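Learning the names of fruit for the third time

October 24, 2021

I moved to this country as an adult, with a good English from school, and I was proud of it. I could read a newspaper and I could write a letter to the bank. Then I went to buy fruit, and I understood that my school had taught me apple, pear, banana, orange, and after that had stopped.

This is my third language. In my first one I know the fruit from my grandmother's yard. In my second one I know the fruit from the supermarket of a city where I studied. In English I had to begin again, and I want to write down how it went, because a reader of this blog asked me how I study words now that I don't go to any class.

The first market

The market I go to is on Lametti Street, under a long roof, and it is open until early afternoon. For the first months I bought only what I could name. It sounds silly, but I was shy. If I did not know the word, I walked past, even when the thing looked wonderful and I had eaten it a hundred times as a child. For one whole autumn I ate apples.

What changed me was the quince. My mother makes a jam of it every November, dark pink and very thick, and I wanted to make it too. I did not know the word, so I asked the seller for "the yellow apple that is hard and has hair." She understood at once. She said "quince," and I said it back wrong, and she said it again slowly. I bought 8 of them and repeated the word on the bus. I still think it is one of the most beautiful words in English, and it looks nothing like how I would spell it.

After that I made a small rule for myself. Every visit, one fruit that I cannot name. I have to ask, and I have to say the word to the seller before I pay.

The notebook

I have used apps. Some of them are good, and I don't want to speak badly of them, but the words I learned there went away quickly. So I use a paper notebook, of the brand Trilico, with squared pages, because it is the same kind I had as a student and my hand likes it.

For every fruit I write the word in English, then how it sounds to me in the letters of my own alphabet, then the word in my other two languages. Under this I leave space for a sentence that I really heard. I don't invent the sentences. "These bruise if you look at them" is a sentence I heard about white peaches, and from it I learned the verb to bruise better than from any exercise. "Give it two days on the counter" is another. Before this I believed that a counter was only a person who counts.

I try to keep the notebook to 7 new words in one week. When I was more ambitious I wrote up to 50 in an evening, from a dictionary, and later I could not remember even the page.

Words that are false friends

Some words gave me real trouble, and maybe they give trouble to you too.

Pomegranate. In my first language the word is short and soft. The English one is long and I always put the weight in the wrong place. I also wrote it for a year with two m's. It helped me to learn that inside it there is an old word for apple and an old word for seeds, so it is an apple with many seeds, and this is exactly what it is. We put it on the table at every winter holiday at home, and my father opened it with his hands over a bowl of water, so that the red did not jump on the walls. 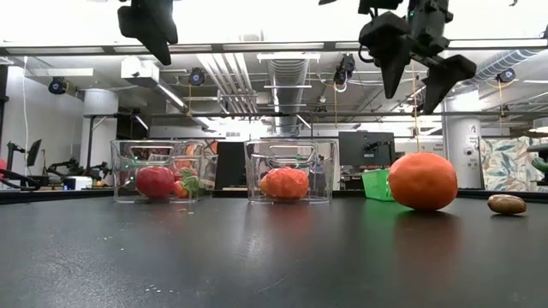

Prune and plum

In my second language one word is enough for both. In English the plum is fresh and the prune is dried, and if you ask at the market for a kilo of fresh prunes, people are polite but they smile. The same happens with grape and raisin. I find it strange that a fruit gets a new name when it dries, but then I remembered that we do the same with fish at home and I never found that strange.

Currant and current

They sound the same to my ear, and to the ear of everyone I asked. I wrote once in an email to my office that I was "waiting for the currant version of the document." My colleague answered that she preferred the black one. It took me until the evening to understand the joke.

Ripe

It is a small word and I use it every week. I used to say "ready," and sometimes "finished," which gave the wrong idea completely. Ripe is for fruit and cheese and also, I have read, for an old age, which I like. The opposite is unripe, but at the market they say "it's not there yet," as if the pear is traveling.

Where the recipes come in

The best exercise for me is to cook from a recipe in English that I already know in another language. I know what must happen, so I can guess every verb. That is how I learned simmer, strain, peel, core and pit. Pit was a surprise. It is the stone inside the cherry, it is also the act of taking the stone out, and it is a hole in the ground.

I do this on Sunday-like days when nothing is planned, with the radio on. I have an old cookbook, Rostami's Preserves, which I bought secondhand for very little money. The pages in the chapter about marmalade are stuck together, so I have no opinion about the marmalade. The quince jam in it has less sugar than the one of my mother. I made it her way and used the book only for the words.

The other thing I cooked was a compote with dried apricots, for which I needed 20 minutes by the book and almost double in my kitchen. I don't know if it is the stove or my English.

Speaking is still the hard part

On the page I am calm. At the stall, with people waiting behind me, I still lose words that I have known for years. Last month I forgot "lemon." I stood there and pointed. The seller put two in the bag and said nothing special about it, and I was grateful to him for the rest of the day.

I have started to go to a conversation evening at the Bratent library, where we sit in a circle and somebody brings a topic on a card. If my turn comes to bring one, I will bring the food of our childhood. Everybody has something to say about it, and everybody is missing at least one word.

Next on my list are the berries. I have found boysenberry, gooseberry and elderberry so far, and I am not sure I have tasted all of them. If you know a good way to remember which is which, please write it in the comments, with a simple sentence if you can.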